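Zetent Bench Cell Set-up Guide
Section 3: Planning and Budgeting Before You Order
Revision of January 22, 2023

3.1 Scope

This section covers the decisions to be made before a purchase request is raised for a Zetent bench cell. It applies to one-arm and two-arm cells. Mounting and wiring are covered in Section 4. Do not order arms, fingers or cables until steps 1 to 9 are complete.
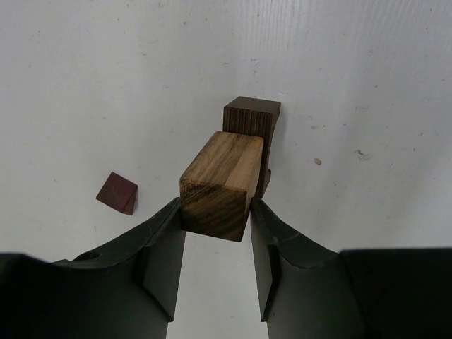
Hurholm Technical Services | Equipment Planning

3.2 Parts list and finger selection

1. List every part the cell will handle. Include small and irregular parts as well as blocks.

2. Record the narrowest and widest gripping width of each part. For parts with notches or sloped faces, such as wedges, record the width at the point where the fingers will close.

3. Select the finger type from the width table in Appendix B. If one type does not cover the full list, budget for a second set.

4. Enter finger sets as consumables, not as capital equipment. Finance codes differ. Refer questions on coding to Valentyna Stasiv.

Note: Order one spare finger set per arm. Delivery from Plarna is 9 weeks, and fingers are not held in stock at Hurholm.

Caution: Do not mix finger types on one gripper. The closing force setting applies to the pair.

3.3 Work surface

5. Specify a flat, matte top. Glossy tops produce reflections that interfere with the wrist camera.

6. Allow for surface wear. Scuffs and fine scratches are cosmetic and do not justify early replacement. Replace the top if a straightedge shows a dip or a raised edge in the pick area.

7. Add a brush and a lint-free cloth to the order. Wood parts shed chips, and these must be cleared before each calibration. 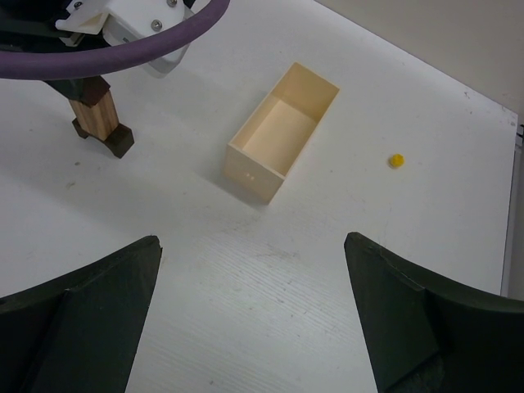 Fig. 3-2. Open box and small yellow part on the work surface, viewed between the gripper fingers.

3.4 Containers and small parts

8. Choose containers before fixing the cell layout. The container sets the approach height and the clear space needed on each side. Open boxes without lids are preferred for first installations.

9. Obtain container samples from the supplier and test them with the selected fingers. Thin walls can flex under load. Record the result on Form 14 and attach it to the purchase request.

Note: A light box on a light top gives low contrast. If the camera cannot find the rim in the sample test, budget for a colored mat or a darker container. The mat is the cheaper option.

3.5 Second arm

A second arm roughly doubles the arm cost but does not double the cost of the cell. The table, controller cabinet and guarding are shared. The following lines are often left out of two-arm budgets:

Second bracket and fastener kit
Second power and signal cable set
Cable clips and strain relief
Extended guarding on the far side
Additional commissioning time, 2 days

Fiachra Moriarty holds the current price sheet. Prices are valid until the end of June.

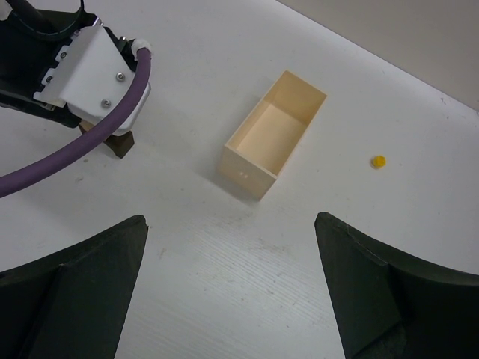
Cable length is the most common error in two-arm orders. Measure from the cabinet to the base of each arm, then add the service loop given in Appendix C. Do not measure in a straight line across the table. A cable needs room to bend at full reach, and that room must be kept clear of the other gripper. The purple cable here leaves its fitting beside the white bracket and sweeps in a wide arc over the tabletop, so the planned layout must treat the space under such an arc as occupied. Mark it on the layout drawing as a no-place zone for containers. If the zone overlaps the pick area, change the cable exit direction at the ordering stage. Changing it after delivery requires a new fitting.

Caution: Do not shorten the service loop to gain table space.

3.6 Approval

Send the parts list, Form 14, the layout drawing and the cost sheet to Aoife Ní Mhurchú as one package. Incomplete packages are returned. Orders above the department limit also require the signature of Ruairí Hanrahan.

Cells intended for the Kennedy building need a floor load check before approval. Contact Eoin Conneely for the form.

Continue to Section 4, Mounting and Wiring.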